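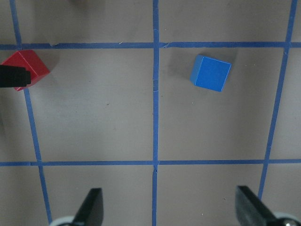

Set up a tape-grid test for a tidy-up robot

People ask us at Palolora when a robot will clear the kitchen table. Before you can answer that, find out how well your arm puts one small thing where you want it. A taped grid and a few cubes will tell you in an afternoon.

1. Cover the table with plain brown paper and pull it flat.

2. Lay blue masking tape in both directions to make squares. Small wrinkles and torn ends are fine. Squares should be a good deal bigger than your cubes.

3. Start with one cube in one square, fingers open. Check that the wrist camera sees the whole square before you run anything.
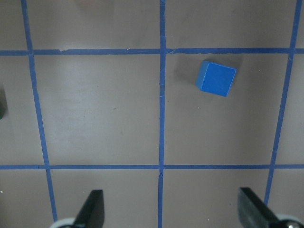 Wrist view: blue cube near the upper tape line, fingers spread.

Write down the square you want it moved to, then run the pick. Count it as a miss if the cube ends up touching tape.

4. Once single picks work, add more colors and the second arm. Most of our trouble starts at this step – the arms have to share the space, and a cube that gets bumped is now in the wrong place for the next pick.
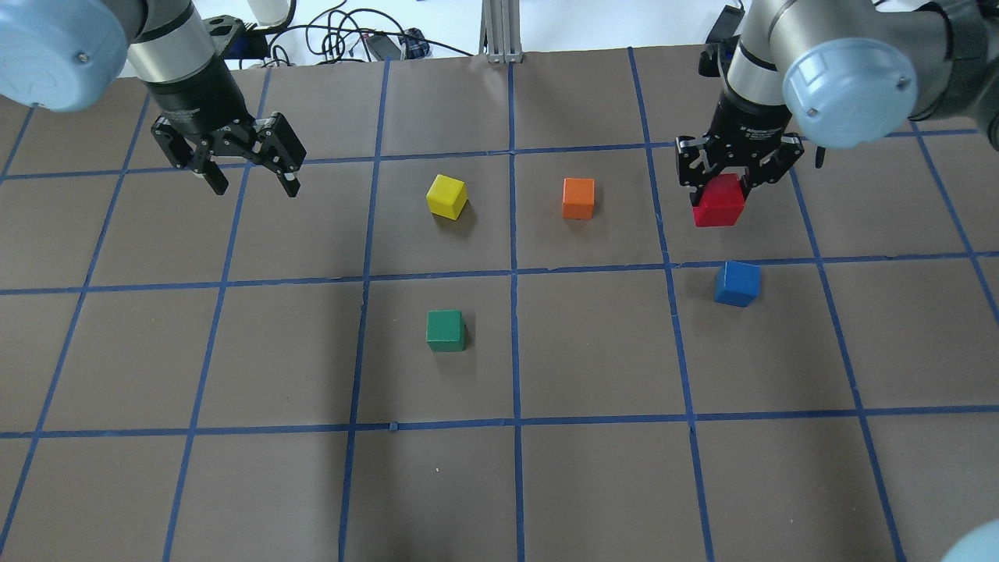 Five cubes on the grid, the red one in the right gripper.

5. Repeat until you have at least 142 picks on your sheet. Detlef Stüber keeps ours and marks misses by color.

So can it do chores? Sorting blocks, mostly yes. A plate with food on it or a pile of socks is much harder, and I would not promise either to a customer yet. Try spoons next, then soft things. Leave glass for last.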